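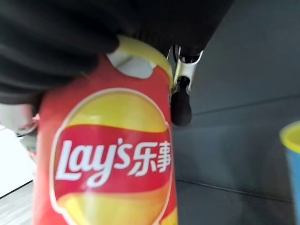 Do chips in a tube stay crisp longer than chips in a bag once you've opened them?
A day or two longer if the lid goes back on properly, and no longer at all if it doesn't.

I've been suspicious of canister chips for years. You pay for the packaging, you can't get a grown hand past the halfway mark, and the last few always end up as crumbs tipped straight into your mouth over the sink. But the Asian grocer near the Rukstead turn-off has started stocking the red Lay's with 乐事 printed next to the name, and the kids wanted one, so home it came.

My brother-in-law Malachy Mac Carthaigh swears by tubes for the caravan. He reckons a bag is finished by the second night at Povorgate and a tube will see out the week. I have camped with Malachy. No chips of any description have seen out the week.

Still, I gave it a go. Half a bag of our usual, folded over and pegged, went on the pantry shelf next to the tube. After 2 days the bag ones had gone a bit leathery and the tube ones were still snapping. By the weekend I couldn't pick between them, and my daughter, who is not fussy, left both bowls.

The other argument is that you can keep the empties. People store spaghetti in them, or knitting needles, or 50 cent coins for the laundromat. I kept one last November for biscuit cutters and it smelled of salt and oil until I gave up and chucked it.

So I'll buy a tube for the car, where bags get sat on. For the couch I'm sticking with a bag and a bulldog clip. If anyone has found a way to get the smell out, leave a comment. I've already tried bicarb.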